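Home | Programs | Speakers | Notes and Handouts | Contact

The Bedside Table: Placement Standards for Guest Rooms
Speaker notes
December 1, 2018
By Ghazal Zamani, Room Standards, Norðdahl
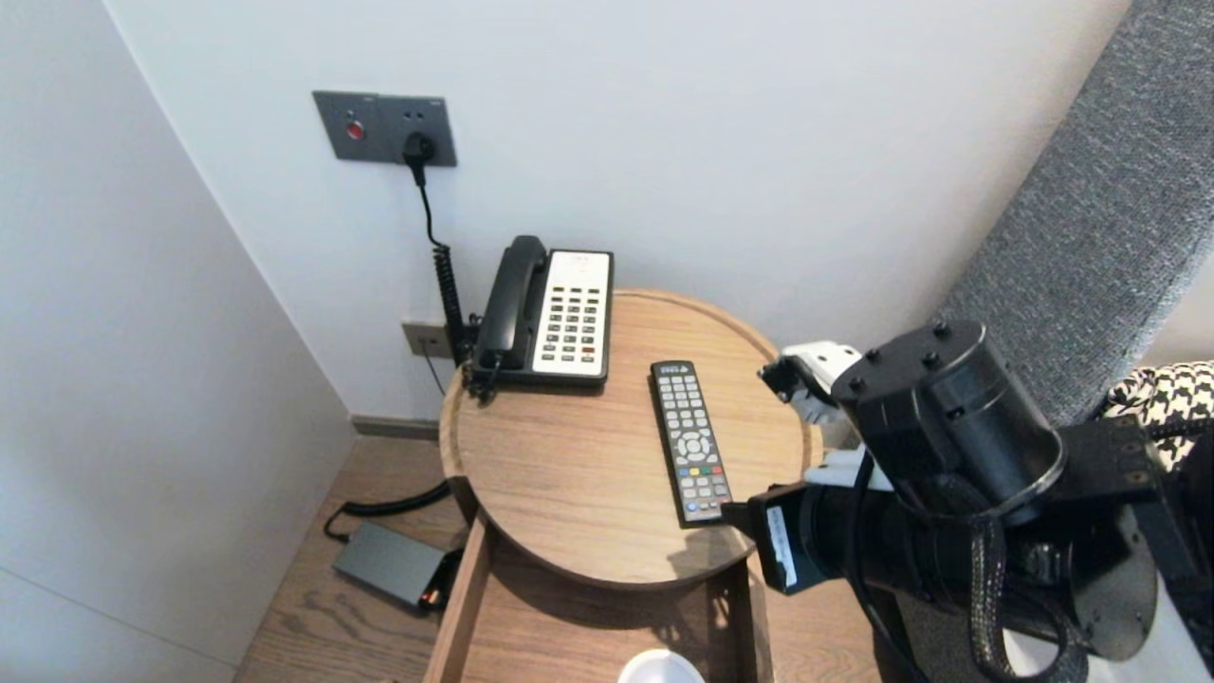
Slide 1. Round bedside table with desk telephone and television remote control.

Good morning. My remarks concern the smallest piece of furniture in the guest room and the items we ask it to hold.

Please look first at the telephone. It stands toward the back of the table, with the keypad to the right and the handset resting on the left. Our standard places the telephone at the back so that a guest has space in front for a glass or a book.

The remote control lies diagonally in front of the telephone. Under the revised standard, issued in July, it is to be set parallel to the front of the bed, buttons facing up. Supervisors should correct the angle during inspection and need not record it as a fault.

(Pause. Ask how many properties keep the remote by the television.)

Next, cords. The telephone cord runs up the wall to the plate with the red button. Staff are to leave that button clear at all times. The power adapter is on the floor to the left of the table, and its cable loops across the floor. Cables of this kind should be gathered and placed against the baseboard before the room is released.

The open drawer under the tabletop is reserved for the guest directory. Cups and lids are to be returned to the tray.

The raised rim collects dust. Wipe the inside of the rim first and the top second, then lift the telephone and wipe beneath it.

Room 352 will be open after this session for practice in groups of three. Each group will have seven minutes. Checklists are available from the Stelico desk.

(Take two questions, then proceed to linens.)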